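The dishwasher that wouldn't die

December 23, 2019

Vadulia, four days of guests coming, and the dishwasher has picked now to hum and do nothing. Ieva Ķēniņš has seen it before. She repairs kitchen machines from a unit behind Elden station and by lunchtime she's had 11 calls, nearly all of them the same complaint.

Filters, she says. Always the filters. People buy a Volton for 418 and never once take the bottom tray out. Then it smells, then it stops draining, then they want a new one.

Her own machine is a Bansal, 18 years old. Two pumps, one door seal, a set of wheels off a scrapped one. Still runs every night. The old ones were heavier and louder and used far too much water – she doesn't pretend otherwise – but you could get the side off with one screwdriver. On the newer models she has counted 53 clips and screws before you even see the motor. 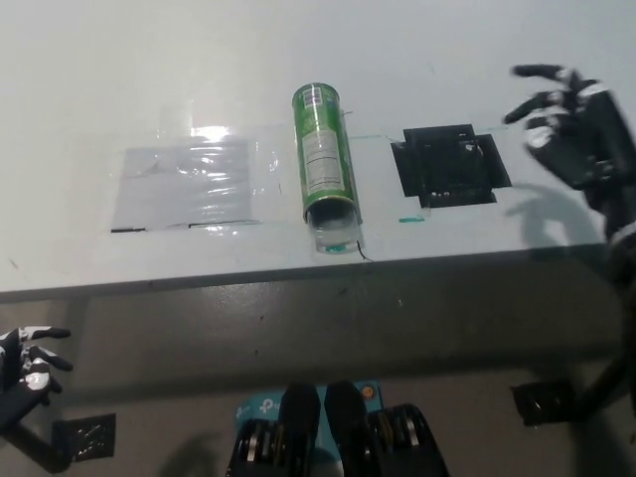
Green can and clear plastic cup on a white tabletop.

So what to do if yours packs up this week? Switch it off at the wall. Scoop out the water, lift the filter, rinse it under the tap. Check the spray arms for pips and bits of label. Look at the hose, it might of got squashed behind the unit. Run it empty and hot.

Still nothing? Wash up by hand and ring somebody in the new year. Ieva is shut untill the second and isn't picking up.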